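November 21, 2020

Rain all day. I stayed in and worked on the door task again. Florian Rüegg called before I had finished my coffee, wanting to know if I had anything for the Tumel people yet. I told him no. He said they keep asking him the same question, which is whether a machine can do the chores in one of their rental apartments between guests. Strip the beds, load the dishwasher, take out the trash, wipe the counters. I said it would have to get into the apartment first. He laughed, but I meant it.

So, doors. I have been on doors since March. In that time I have repainted the hall, replaced the kitchen faucet and learned to make decent bread, and the arm in the simulator still can't be trusted with a knob.

Started a new run after breakfast. 2,000 tries, same as the last batch, with the door turned a little differently each time and the light moved. I cut the closing speed of the fingers and let the wrist give a bit more when it meets resistance. Both were changes I had been putting off. Last week I kept blaming the friction numbers, and I think now I was wrong about that. The trouble comes earlier, in the last inch or so, when the hand commits to a line and the line is slightly off. One finger touches first, pushes, and after that everything is crooked.
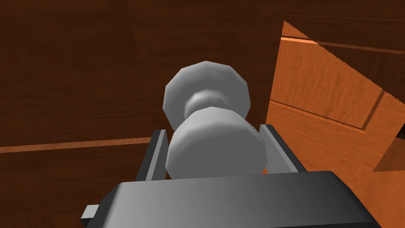

What bothers me is how little of this I can learn from watching my own hand. I went and opened the closet door a few times, slowly, trying to pay attention. I don't line anything up. My palm lands wherever it lands and my fingers sort it out after they touch. If the knob is stiff I squeeze harder before I know it's stiff. Two flat fingers can't do that. They have to be right before they close, and then they have to turn the thing without slipping, and then pull or push along an arc while still holding on. People see three chores there if they think about it at all. Mostly they see no chore.

Lunch was soup from the freezer. Read the Drinder brochure that Florian forwarded. They make a machine that folds towels for hotel laundries. It looks like good work. It folds one size of towel, fed by a person, stacked by a person. The brochure calls it the end of laundry. I would call it a folding machine, and I'd be happy to own one if it were the size of a toaster.

I did four hours at the Eder shop the year before last, watching the night shift pack hinges, and I still think about it. They had an arm there that picked parts out of a bin. It was fast and it never got bored. When a part landed tangled with another one, the arm stopped and a light came on, and a woman walked over, shook the bin, and walked back. She told me she shook the bin all night. That's where we are, I think, in shops. In houses we aren't there yet, because everybody's house is a bin that wants shaking.

The run finished late in the afternoon. Better than the last one. The misses that remain are mostly at steep angles, where the hand comes in from the side and gets the neck of the knob instead of the head. I can probably fix that by punishing the bad approach more. I wrote down the settings this time. Last time I didn't and lost two days.

Called Florian back. Told him a lever handle would be a lot easier, and if Tumel is serious they should put levers on every door and pick up the rugs while they're at it. He said they'd rather the robot handled it. I said in that case they should keep paying the cleaners, and pay them better. He's going to put it more politely. He wants me to come down to Trallton and explain it in person, maybe after the holidays. I said I'd think about it.

Washed the dishes by hand, dried them, put them away. Took out the trash in the rain. The back door sticks in wet weather and I had to lift it a little with my hip to get it open, with the bag in one hand. I'm not going to tell Florian about that one.

Tomorrow: steep angles, then groceries. Need flour and light bulbs.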